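How to budget for a two-arm sorting cell without believing the brochure

Start with the task. If a vendor starts with the arm, be careful. Before you ask anyone for a price, write down what has to be picked up, where it goes, and who does that job now. Birthe Ravn at Bundgaard sent me her first budget in January and it was one line long: two arms. I sent it back.

Step 1. Price everything that isn't an arm. 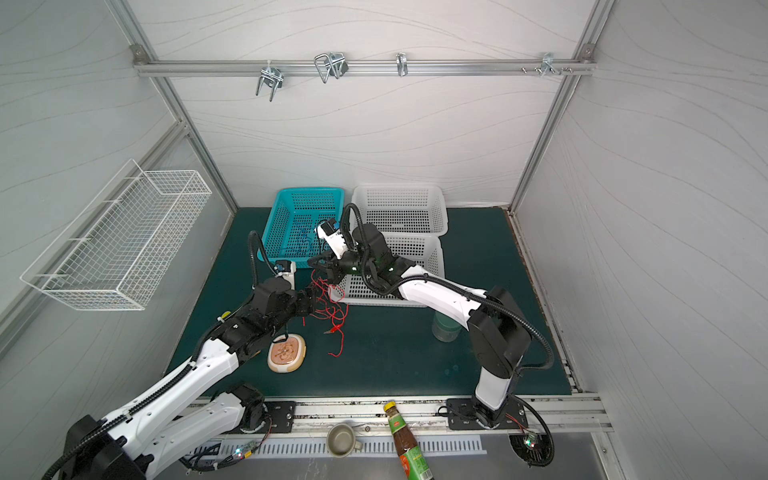

Small parts are where budgets leak. Posts, rails, brackets, hooks, a mat, and bins all need their own lines. Look at the plastic baskets with the grid sides, one cyan and two white. They look like cheap stuff, and maybe they are, but you'll want spares that match exactly. Our list of extras came to $1,049, and the Stasico quote had none of it.

Step 2. Ask for a test with your worst material. Any arm looks good with a block. Send cord, wire, anything that tangles, and ask for the whole run, failures included. I asked for 40 tries in a row and got a highlight reel.
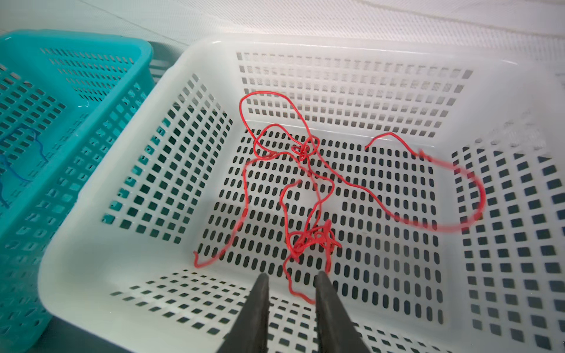

If they won't give you the raw count, assume it's bad and plan for a person standing by. Put that person's hours in the budget.

Step 3. Budget setup time. The sales rep told us up to 7 days. I'd leave a lot more room than that, and I'd hold back the last payment until your own people can restart the thing alone.

Questions about the spreadsheet go to Frida Grímsdóttir in the Butgate office.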